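How Do Robots Learn to Behave? The Rules That Keep People Safe

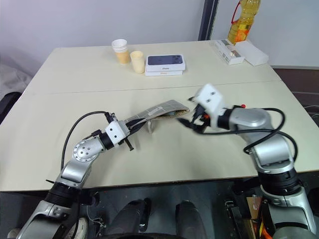
Two robot arms at work on a patterned fabric pouch.

Think about the rules you have at school. No running in the corridor, scissors passed handle first, hands up if you want to speak. Robots have rules as well, lots and lots of them, and quite a few are really rules for the grown-ups who build robots and work beside them!

Let's start with squeezing. A robot's fingers are called a gripper, and a gripper can't feel "ouch" the way you can. Hold a soft pencil case in your hand and press gently. You knew just how hard to press, didn't you? A robot has to be given a limit. At the Girkico workshop, where the robots practise everyday jobs, the limit for soft things is set at 11 on a dial that goes all the way up to 50, and it stays there until two people have agreed to change it.

Next comes speed. A robot arm can swing very quickly when it wants to (well, when its program wants to), and a fast, heavy arm can hurt. So when people are close by, the arm must slow right down. If somebody reaches over the table, it must stop altogether and wait.

Then there is the stop button. Stop buttons on big machines are usually red, nice and large, and easy to thump with the flat of your hand. The rule is that a person must always be able to reach one without stretching past the robot. Every Thursday morning, before any work begins, the Girkico team press each of theirs to check that it does its job.

Grown-ups write these rules down in long documents called standards. A standard is a bit like a recipe that everyone agrees to follow, so that a robot made in one country is as safe as a robot made in another. The team's own safety book, which they call Flellareo, has 23 pages, and new people read it from front to back before they switch anything on.

Something to try at home: ask a friend to be your robot and write three safety rules for them. Can they pick up a sock without breaking any?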